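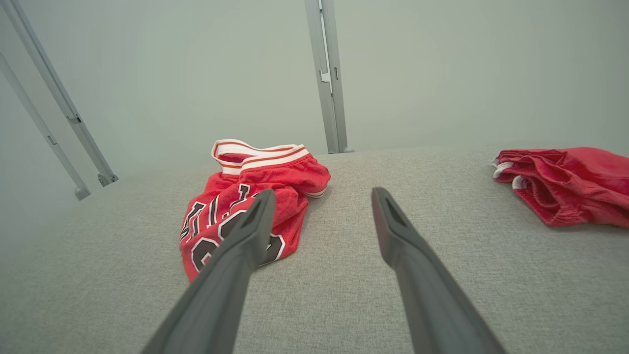 How do you fold a team jersey so the numbers don't crack?
Lay it face down, smooth the back, bring the sides in so the fold lines fall outside the number, then fold up once from the hem. One fold across the middle, loose, no pressing with your hand.

Courses > Home & Textile Care > Unit 8 > Handout: Sports Kit

July. Posted by the course tutor, Fairclough evening class

Notes from the session, typed up fast. Bring them next time, we start with shorts.

SORTING FIRST

Kit comes out of the bag in a heap. Don't fold from the heap. Pull pieces apart, jerseys one side, shorts other side. Bunched up fabric hides things: socks, tape, mouthguards (yes, again). Shake each piece once, hard, from the shoulders or the waistband.

Sets stay as sets. Red jersey goes with red shorts, even when the reds don't match exactly. Jersey fabric and shorts fabric can take dye differently and shorts sometimes look deeper. Not a fault. Don't rewash to "even it out".

Check the print before anything else. Lifting edges, cracks, sticky feel. If the outline around a letter is peeling, that piece goes in the repair tray and doesn't get folded at all.

SURFACE

Table is best. Sofa seat or a bed will do at home but the cushion gives, so creases wander. If you use a sofa, put a board or a big book under. Woven upholstery grabs mesh a bit too, lift the jersey to move it, don't drag.

Clean hands!! Somebody had hand cream on last week.

JERSEY, STEP BY STEP

1. Face down, collar away from you.
2. Flatten the armholes. Trim likes to curl, especially striped knit trim. Run a finger along it, don't pull.
3. Left side in, to just past the edge of the number. Same on the right.
4. Hem up to the shoulders. One fold only.
5. Turn over. Number should be facing you, team name above it, neck trim lying flat.

If step 3 lands on the number, the jersey is small or the number is big. Go narrower on the sides or roll it instead. Rolling: start at the hem, print on the outside, loose as a towel.

SHORTS

Fold in half, leg on leg, seams lined up. Waistband flat. Then bottom to waistband, done. Drawstring tucked inside, knots make lumps. Shiny or velvety fabrics show every crease so keep the stack short.

STACKING

Hitton shelves hold 19 jerseys each if folded as above, fewer if people stuff. Put tissue between printed fronts in warm weather. Ink on ink sticks. We lost two good Grurkavell shirts that way.

Shorts go under their own jersey, not in a seperate pile. Saves matching up on Sunday morning.

WASHING, quick recap because it was asked

- Inside out. Cold.
- Reds alone for the first few washes, white trim will go pink otherwise
- No softener on mesh
- No dryer. Hang by the hem, never by the shoulder straps, they stretch
- No iron on print, ever. Iron from the inside, low, with a cloth, if you must

Plovik club list is 41 full sets, so the class does these in pairs, one sorts and one folds. Swap halfway. Last years group got through 283 pieces over the term, which is the number to beat if you care about that sort of thing.

HOMEWORK

Fold one printed shirt three ways: flat, rolled, and however you do it now. Leave overnight. Look at the print in the morning and write down what you see. Half a page is plenty.

Any shirt will do, doesn't have to be sports. Long sleeves: cross them over the back before step 3.

Comments (4)

hoopsmom: my son's jersey already has a crease right through the number, is there any saving it?

course tutor: Hang it somewhere warm for a day first. Then low iron from the inside, cloth over, a few seconds at a time. If the print has split the crease will stay, sorry.

laundryday: Tried the rolling one, way better for the suitcase. Does it matter which end you start from?

benchwarmer8: hem first, it says so in the notes. I did it neck first and the trim came out all twisted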